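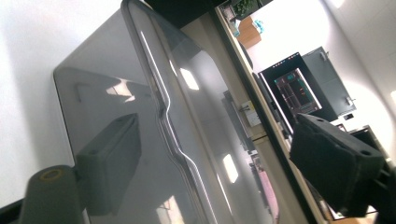

Sullberg Walking Club
Minutes, 7 February 2024

I took the minutes again, so if I've got your opinion wrong please catch me before the next walk and not during it (I can't talk on hills). We started a little late while people found chairs.

Last month's minutes
Fine, except that I'd put the river loop down as closed and it's only the footbridge that's closed. You can still do the loop if you go the long way past the quarry. Fixed now.

Money
We have $947 in the account. The first-aid refills have already been paid for, and the Rimovstead bus hasn't, so please don't go spending it in your heads. Dues stay the same this year. I was glad about that and so was everybody near me!

Rimovstead day trip
This took up most of the evening. The top is 2,795 feet, and the parking lot is a good way up already, so it's more of a long steady pull than a real climb. The plan is to leave the library at 8 in the morning, walk up by the north path, eat lunch at the shelter and come down through the woods. A few of us wanted to do it the other way round to get the steep part over with going up - I was one of them - but the vote went against us and I will be gracious about it.

Gatell quoted us for a bus with 24 seats. The bigger one costs a lot more and we'd never fill it. Sign-up sheet goes on the library board, club members first, then friends and family if there's room. Put your name down in pen, please. Last spring's sheet got rained on through the open door and I spent an evening guessing. 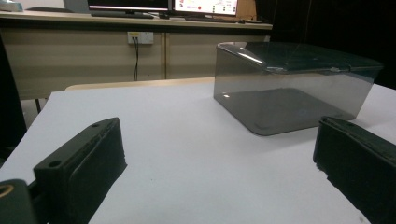

One member asked whether the woods path would be fit to walk on so early in the year, having gone in up to the shins there once, and said we ought to keep the north path as a way down too. We agreed to decide at the shelter. Bring gaiters if you own them.

Trail maps
Ezzat have sent the proofs of the new folding map. The colors are lovely and the contour lines are much easier to read, but the spring by the old mill is on the wrong side of the road and the key has "style" for "stile". I'm sending both back. We talked for a bit about waterproof paper and decided the ordinary kind will do if people carry it in a bag.

Short walks
The slower group would like a walk of their own with a proper stop for coffee, and I think that's a great idea (I may defect). We'll try one at the end of February, out to the orchard and back along the railroad bed. Dogs are welcome on leads until we reach the sheep, then it's the lane for anybody with a dog.

Any other business
A gray wool glove was left on the last walk, left hand, leather palm. It's in my coat pocket. The gate at the bottom of the quarry track still won't latch, so I'll call the county again.

Next meeting is in the same room, and whoever has the big thermos, please bring it back.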